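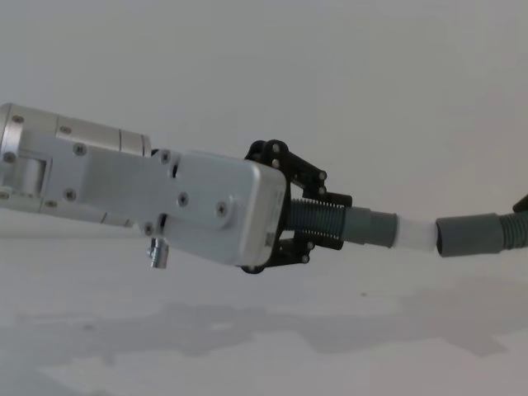

Gray flexible drain hose.

Punargate hose list, version 2

README

Hi, and thanks for downloading this! It's my list of drain hoses: the bendy kind that run out of the back of washing machines, dishwashers and the occasional dehumidifier. I started it because I kept buying the wrong one, and then it got away from me a bit. It is now 1,044 hoses in one file, plus a second file of fittings with 1,903 rows, and a short text file of words people use for the same part (I have seen "cuff", "boot", "collar" and "end" all used for one piece of rubber).

What's in the folder

hoses.csv – one row per hose
fittings.csv – one row per hose end, clamp or adapter, so a hose usually shows up more than once
words.txt – the synonyms
changes.txt – what I changed since version 1, in whatever order I remembered it

Columns in hoses.csv

hose_id: my own number, no meaning to it. Gaps are rows I deleted.
color: as it looks to me in daylight. Gray covers everything from nearly white to battleship. If you need finer than that you'll have to do it yourself, sorry!
wall: corrugated, smooth or mixed. Mixed means smooth at the ends.
length_rest: in centimeters, laid down straight with no pulling.
length_pull: same hose, pulled gently until it stops giving.
bore_a and bore_b: inside diameter at each end. Which end is A? The one I measured first. Please don't read anything into it.
bend: the tightest curve it will take before it kinks, in centimeters across.
source: shelf, scrap or gift.
notes: free text, often grumpy.

How I measured

Lengths are the annoying part. A corrugated hose that has been coiled in a bag wants to stay coiled, and if you hold one end flat the other end lifts up and points at you. I leave them uncoiled overnight before measuring, and I write down the rest length first, always, because once you've stretched one it doesn't quite go back. In version 1 I did it the other way around for the early rows, so those lengths came out too long. I have redone the ones I still own and blanked the others.

Bore is done with plastic step plugs, not calipers. Calipers squash a soft cuff and you get whatever number you were hoping for.
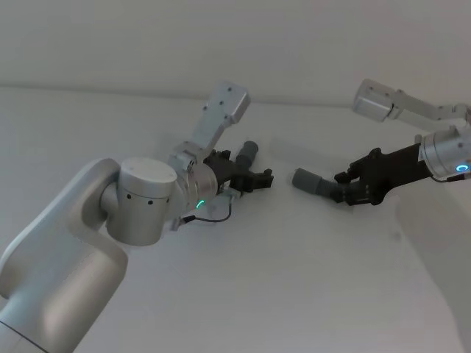
The bend column is filled in for 725 hoses. I bend each one by hand over a set of cardboard discs, going down a size until the wall folds. It's pretty crude, and I'd trust it to the nearest disc and no further. Old hoses kink sooner than new ones of the same type, so check the source column before you compare – scrap is scrap.

Things I know are wrong

A few smooth hoses have a pull length shorter than the rest length. Typing errors, mostly mine. I'll fix them when I find the paper sheets.

The Clallance and Clinuvia rows overlap. I'm fairly sure they're the same hose in two different bags, but I kept both, as the cuffs are listed with different bores and I only had one of them in my hands.

Everything marked Maluleke in the notes came in one box of odds and ends with no labels. Good hoses! I just can't tell you what they fit.

No hose in here has been tested under pressure. Please don't use my list to decide what's safe to run behind a wall.

Using it

Do what you like with it. Copy it, cut it up, put it in your own parts lookup. A mention of Punargate is nice if you have room. The files are plain text with commas, decimal points and no fancy characters, and they open fine in any spreadsheet, though yours may try to turn some of the bore sizes into dates. Set those two columns to text on import and it'll leave them alone.

If you have hoses to add, send the rest length and both bores at minimum. I'd love more dishwasher ones, I'm very heavy on washers. Next update is probably in January, after I've cleared the pile under the bench.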